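**Drilell drive-handling kit, pre-acceptance inspection - Lorstead site, 9/16/22**

- [x] Emergency stop within reach of the operator. Comment: none.
- [x] Finger plate screws tight. Comment: recheck after 300 cycles.
- [x] Caddy gripped without damage. Comment: 299 of 300 trial picks accepted - one caddy scuffed.
- [ ] Cable routing approved. Comment: open since August. Girness to submit a revised plan.

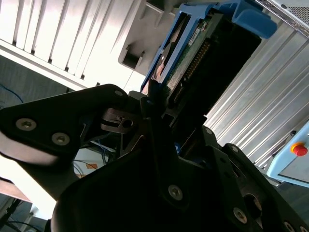 - [ ] Spare jaws supplied. Comment: 2 sets ordered from Tomaszewski, not yet received.

Acceptance is withheld until both open items are closed.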